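How a Two-Finger Gripper Opens, Closes and Stays Level

A project page from the Skindent shared workshop, for readers aged nine and up

A gripper is the part of a robot that takes hold of things. Ours is called Drallance. It has two fingers, it is worked by one small motor, and it can also be carried by a person and used like a tool.

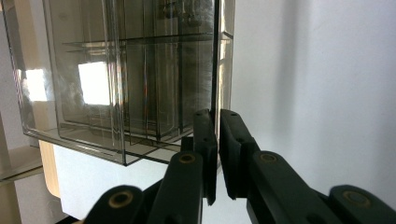
The simplest gripper you could build would work like a pair of scissors. Two bars cross at a pin, and when you squeeze one end, the other end closes. Scissors are good at cutting but poor at holding. Try it with two rulers and a rubber eraser. The rulers meet the eraser at a slant, and when you squeeze harder the eraser shoots out of the front. The slanted sides push it forward.

To hold something well, the two pads should face each other squarely the whole time. Engineers say that the pads stay parallel. Parallel lines point in the same direction and never meet, like the two rails of a straight train track.

How the pads stay parallel

Each finger of Drallance is carried on two bars of the same length. The bars are side by side. One end of each bar is pinned to the body of the gripper, and the other end is pinned to the finger. If you drew lines between the four pins, you would get a four-sided shape called a parallelogram. When the bars swing, the shape leans over, but its opposite sides remain parallel. The side fixed to the body does not turn, so the side fixed to the finger does not turn either.

You may have seen this before. Some toolboxes open with trays that rise up and out on pairs of bars. The trays stay flat and the screws do not fall out. It is the same mechanism.

There is a side effect. The end of a swinging bar travels along a curve, so the pads move forward or backward a little as they open and close. A person can correct for this without thinking. A robot arm has to be told. In our program, the arm moves back by a small amount while the fingers close - the amount comes from a table of numbers that we measured with a ruler and typed in.

Pivots and bushings

A joint where one part turns on another is called a pivot. In a pivot, a pin goes through a hole. If plastic rubs on a metal pin, the plastic slowly wears away. The hole becomes larger than it should be, and the finger begins to wobble. This wobble is called play.

A bushing is a short tube that sits inside the hole. It is made of something smooth and hard-wearing, and the pin turns inside it. When a bushing wears out, you push it out and press in a new one. The rest of the arm can be kept.

Our first set of arms had no bushings. We ran a test in which the gripper opened and closed 1,000 times while it held a wooden block. At the end of the test the finger tips could be wiggled from side to side by hand. The second set of arms had bushings, and we let that test go on longer. It reached 2,654 cycles before we stopped it, and that was only because the workshop was closing for the night. The finger tips had no play that we could feel.

Changing the pads

The pads do the touching, so they wear out first and are changed most often. They are fixed to the fingers separately. A smooth pad is suitable for flat things. A pad with a groove is better for pencils and tubes. We keep the spare sets in a box marked Skedero, which is the name of the kit that the first pads came from.

Friction is the force that stops two surfaces from sliding past each other. A pad with a lot of friction can hold an object with a gentle squeeze. A slippery pad must squeeze harder, and a hard squeeze can crush a paper cup. Changing the pad is often a better repair than fitting a stronger motor.

Clear plastic is a special problem

People find clear plastic harder to see than wood or cardboard, and so do robots. A camera works by collecting light. With a cardboard box, the light reaching the camera comes from the cardboard. With a clear box, much of the light comes through from whatever is behind it or inside it. Some of it bounces off the surface and makes a bright patch, and the patch moves when the camera moves. A computer that is looking for an edge may choose the side of the bright patch by mistake.

There are several ways to deal with this. You can put a strip of paper tape on the box. You can look from two places and compare the views. You can also move the fingers slowly and wait for the motor to feel some resistance. Drallance uses the last method. When a pad touches something solid, the motor needs more electric current to keep turning. The control board, a Yatsenko, measures the current and stops the motor when it passes a limit.

Try it yourself: a cardboard parallelogram

You will need:
Stiff cardboard
6 paper fasteners (you use four, and two are spare)
Scissors
A ruler
A pencil

1. Cut two long strips of the same size. These are the bars.
2. Cut two short strips of the same size. One is the body and one is the finger.
3. Make a hole near each end of every strip. The holes on the two long strips must be the same distance apart. So must the holes on the two short strips. Ask an adult to help with the holes.
4. Join the strips with fasteners to make a four-sided shape, with the long strips opposite each other.
5. Hold the body strip flat on the table and swing the bars from side to side.

Watch the finger strip. It should keep pointing the same way as the body strip. If it tilts, measure the distance between the holes again. In our group the usual fault was one long strip with a hole in the wrong place.

Now make a third long strip with its holes closer together, and use it in place of one of the bars. Swing it again and draw around the finger strip in three positions.

Words used on this page

Bushing: a smooth tube that lines a hole so that a pin can turn in it.
Cycle: one complete opening and closing.
Friction: the force that resists sliding.
Parallel: pointing in the same direction, always the same distance apart.
Pivot: a joint that turns.
Play: unwanted looseness in a joint.

The workshop build table is open on Sunday afternoons. Children under ten need an adult with them.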